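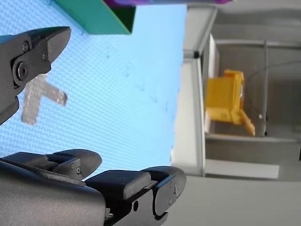
Foam tiles and a tray for standing cans on: worth it or a waste of a cupboard?

7 min read

slopingfloor
Long one, sorry. Our house is 1928 and there isn't a level surface in it. The side table where the drinks cans end up has a lean you can feel with your hand, and the tall slim cans are the worst for it. Short fat ones stay put. Slim ones go over if somebody shuts the door with any conviction.

A relative swears by covering the table in foam play mat, the puzzle-edged kind, and standing the cans in a shallow tray on top. The claim is that the foam takes up the wobble and the tray catches whatever doesn't behave. She also marks where things go with bits of tape, so they get put back in the same spot.

I'm not convinced by any of it. Foam is soft. Soft things under narrow things don't sound steady to me. Then again I've been wiping up fizzy drink since January so I'm hardly in a position to be smug.

Has anyone here lived with this for longer than a weekend?

biscuit_tin_lid
I've got it, on a folding table. Works fine. The tiles grip the table and the cans don't slide. That's all I wanted from it.

dampcloth
"Works fine" covers a lot of ground. Sliding isn't the problem in the first post, tipping is. A can that can't slide is MORE likely to tip when you catch it near the top. You want it to skate a bit.

biscuit_tin_lid
You want your drinks to skate?

dampcloth
A bit, yes. On a hard top with a slight shine, a knock near the rim shoves the whole thing along an inch and it stays upright. On rubber or foam the foot stays where it is and the top goes over. Try it with an empty one. Empties are worse, obviously, there's no weight low down.

slopingfloor
This is what I was getting at. So where does the tray come in? If the tray has a hard floor you're back to skating, only inside walls.

dampcloth
Which is the one part of the idea I'd keep. Foam stops the tray moving, tray floor lets the can move, walls stop it going far. I'd still rather plane a bit off two of the table legs and be done.

mattress_ticking
Two or more light blue tiles, green tray in the middle with its long side running away from you. The dark can is in the tray and the green one is out on the foam beside it, on the tape mark. So you can compare for yourself, one on each surface.

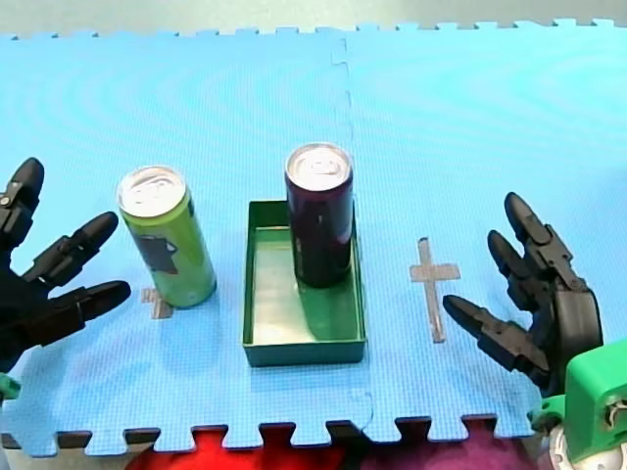 Does it matter whether the seam between two tiles runs under the tray?

Keep it clear of the tray if you can, the teeth never sit completely flush and a light tray will rock on them. Moving the tray over by a hand's width is normally enough.

slopingfloor
Right, thanks, that's more use than the rest of the internet. My seam would be bang in the middle, the table's only 935 mm long and the tiles don't divide into it nicely.

hobnob_dealer
Cut them. Bread knife, long strokes, don't saw at it. A craft blade drags and you get a ragged edge.

dampcloth
And then you've a straight cut edge on one side and teeth on the other and it looks like a nursery somebody gave up on.

hobnob_dealer
It's for putting cans on.

biscuit_tin_lid
You can buy edging strips that fill in the teeth. Mine came with the pack. I never fitted them and the teeth don't bother me, though they do collect crumbs.

dampcloth
Going to be the misery again. Which make did you all buy? I looked at Hustero and the blurb says the foam has been pressed 3000 times with no loss of shape. Pressed with what? A finger? A fridge? It doesn't say. My experience with that sort of foam is that anything left in one place leaves a ring and the ring is still there a month later.

mattress_ticking
Mine aren't Hustero, no idea what they are, they were in a bag with a torn label. Rings do happen with something heavy. A tin of paint left a lovely one. A drinks can doesn't weigh much, I can't say I've noticed one from that.

greenbaize
Slight tangent. We bought the Julo tray after reading a glowing thread on Nikitz and I want to register a complaint. It's far too shallow to hold up a slim can. People were posting as if the sides support the can. They don't come near. If the can goes, it goes straight over the side and takes its contents with it. All the tray does is give you somewhere to collect the first third of the spill.

slopingfloor
So it's a drip tray.

greenbaize
It's a drip tray with a good reputation.

biscuit_tin_lid
Every tray is a drip tray. Nobody sells a tray with walls as high as a can, that's a box.

greenbaize
Then I'd like a box. I'm serious. A low wooden crate would do all of this, and you could carry it.

hobnob_dealer
Ó Súilleabháin's had bottle crates in the yard sale pile last time I was in, the ones with dividers. No good for slim cans though, the holes are too wide and they lean over like drunks. I've gone through this whole cycle already so let me save you the bother. What I'd do, in order:

1. Sort the table. Folded card under the short leg, then something permanent when you're fed up of the card.

2. Decide if the cans need to be upright at all. Unopened ones don't care. Ours live on their sides in the cupboard with the tops facing out, a big one in front and a thinner one tucked behind it, and you only ever stand up what you're about to drink. A can on its side can't fall over. It can roll, but put a rim or a rolled tea towel in the way. You do get the lid and a bit of coloured band to go on, which is plenty, you learn them: yellowy green is one thing, pink is the other.

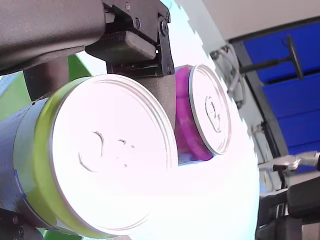
3. Only then look at mats. If steps one and two have fixed it, you've saved yourself the money and a big floppy square of foam that doesn't fit in any drawer.

4. If you do go for mats, wash them before use. They smell.

slopingfloor
Point two is annoyingly sensible. I'd want the names showing though. With the tops facing out I'd be pulling out three to find the right one.

hobnob_dealer
Bands. You learn the bands.

dampcloth
I disagree with this one as well, for the record. On their sides is fine until the dented one at the bottom of the heap decides to weep, and you find out when the shelf paper has gone brown. Upright, a weeping can sits in its own puddle and you spot it.

greenbaize
How often does a can weep? I've bought cans by the 100 for parties and had one go, and that had clearly been dropped.

dampcloth
One is enough if it's over the good tablecloths.

mattress_ticking
Can we talk about the tape, as nobody has had a go at that yet and it's the bit I'd defend. I was the biggest doubter in the house. Crosses of masking tape on a play mat looks like you're putting on a school play. But if a thing has a mark, it goes back on the mark, and the gap between it and the next thing stays wide enough for a hand. Most of the knocking over at ours was people reaching past one can to get another.

slopingfloor
Does the tape stay down on foam? It's got that grid texture, I'd have thought it would peel by teatime.

mattress_ticking
Corners lift. Press them down with a thumbnail. Proper parcel tape sticks better but it pulls the surface off when you change your mind, and you will change your mind.

dampcloth
So the system is: a mat to fix the table, a tray to fix the mat, tape to fix the people, and a thumbnail to fix the tape.

mattress_ticking
You asked for criticism of the tray and you've had it. I'm telling you what the tape does.

slopingfloor
I asked, not him, and I'm still reading. Where do your marks go? Either side?

mattress_ticking
One each side of the tray. A little plus on the left and a taller one on the right with the crossbar up near the top. Different shapes on purpose, so you can say "back on the long one" and get understood. With both cans in the tray the marks are free for glasses. Green at the front corner, the dark one behind it and slightly to the right. I'd put them a bit further apart if I were being strict, you do have to reach over the front one. 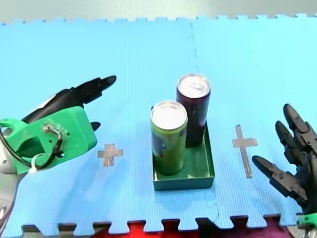
oldteatowel
The whole thread has skipped over cleaning. Cola dried into that fine grid pattern is a horrible job, it wants a nail brush and warm soapy water, and then the tile takes until the next day to dry where the teeth are. A hard table you wipe once.

biscuit_tin_lid
Turn it over, the back's smoother. I've been using mine back side up for ages.

oldteatowel
Back side up is what I'd call admitting defeat, but fair enough.

greenbaize
Mine has the pattern on both sides. Check before buying.

dampcloth
Noted that we've gone from "does it work" to "which side of it doesn't work as badly".

slopingfloor
OK, where I've got to. Card under the leg tonight. Unopened ones on their sides in the cupboard, and I'll look at the bands and see if I can be taught. I'm borrowing two tiles and a tray before I buy anything, and I'll do dampcloth's test with an empty, once on the foam and once in the tray. If the one on the foam goes over first I'll be ringing my relative.

dampcloth
Knock it near the rim, mind. Low down proves nothing.

hobnob_dealer
And use the same can both times or he'll be back to complain.

slopingfloor
Card's in. Wobble's gone at that end and has turned up at the other.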